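How Sugar Gets from the Field to the Store
A learning page for young readers from the Jellmont Sugar Museum 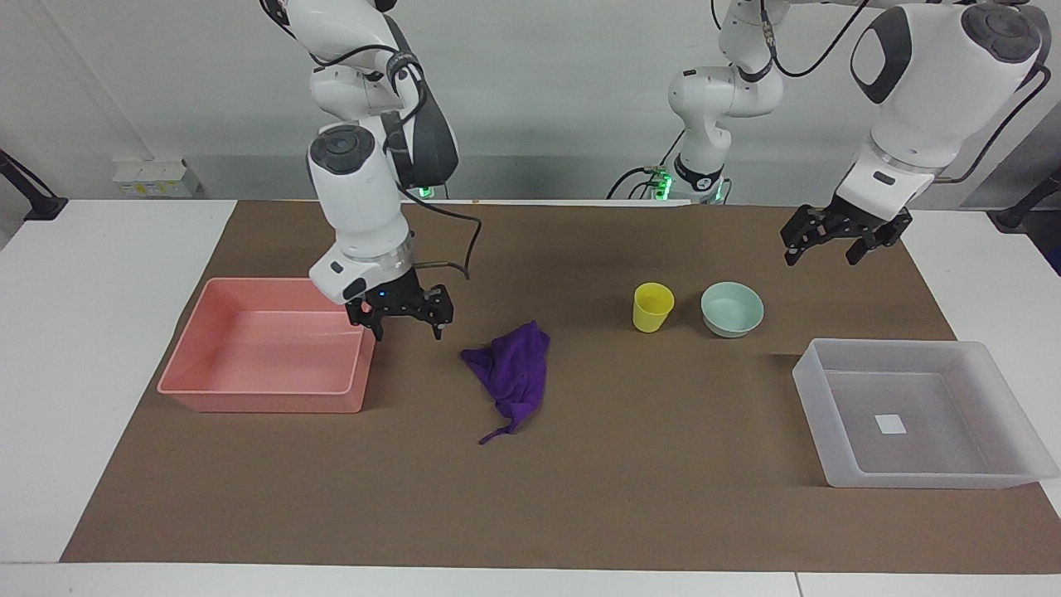
Where does sugar come from?
Most sugar is made from one of two plants. Sugar cane is a tall grass that grows in warm places. Sugar beet is a pale root that grows in cooler ones, such as the fields near Ralleritz.

What happens at the mill?
Beets are washed and cut into thin strips. The strips soak in hot water, and the sugar moves into the water. The juice is then cleaned and boiled until it is thick – at this point crystals begin to form. A beet weighing 4 pounds may hold around 14 percent sugar.

Who buys and sells it?
Mills sell sugar to bakers, candy makers and stores. The price can go up after a poor harvest and down after a good one. Buyers and sellers often agree on a price months ahead.

Words to know
Harvest: the time when a crop is gathered.
Trade: the buying and selling of goods.

School groups of up to 20 children may visit the museum from October to March.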